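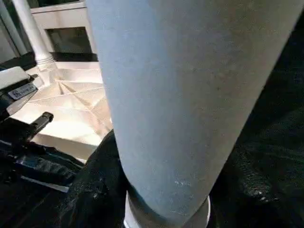

Erick Rashidi objected before the first item was read out. A handling rule that only says "grip gently" isn't a rule, he said, and he would not vote for one again.

**Handling rules for arm work, draft 3**
Thursday, start 2:00 p.m. Chair and notes: Rodica Vlad.

**1. Last meeting's notes**

Accepted with one fix. The notes said the Idstead site "meets" the draft. Idstead has said it meets the draft. No one from this group has checked.

**2. Grip force on smooth round items**

The draft asks for a force limit per item type. Tikis wrote in to say their default setting is safe for "all common household goods." Erick asked what was on the list of common goods. There is no list. He wants the default struck from the draft until there is one.

Rodica thought that went too far, as small sites will never measure every item. Agreed for now: a site may use a default, but must write down who set it and what it was tried on. "Supplier says so" does not count as an entry.

**3. Items near soft or dark fabric**

The draft says the arm must "detect and avoid" loose cloth. Long talk on this. Erick doubts that any site can show it does so, least of all with black cloth, and said the wording was copied from a sales sheet. Rodica had the sheet with her and the wording is in fact very close.

New text, to be tidied later:

- Before a run, a person checks for folds that could reach the fingers.
- If cloth touches the gripper during a run, stop and log it, even if the pick was good.
- A clean log is not proof that cloth was avoided.

The last line was kept over a written objection from Enow, who find it "unhelpful in tone."

**4. The 4,000-pick claim**

Enow's report gives 4,000 picks with no drops. Page 165 of the annex shows that picks restarted by hand were left out of the count. How many is not stated. The group will not quote the figure in the guide. Rodica to ask for the raw log – second request.

**5. Labels on grippers**

Draft asks that each gripper carry a label with its service date. Erick: fine, but a label you need to take the arm apart to read is no use to the person on shift. Added "readable from where the operator stands." Print size left open. Neither of us wanted to pick a number out of the air.

**6. Sign-off**

Mihăilă propose that sites sign off on their own work for the first year. Not agreed. Rodica could live with it if an outside visit follows. Erick could not, and asked that this be noted. It goes back on the list for September.

**Actions**

- Rodica: raw log from Enow; ask Idstead for a visit.
- Erick: rewrite item 2 in three sentences or fewer.
- Tikis, by letter: name the goods their default was tried on.

Closed 3:40 p.m. Any other business was not reached.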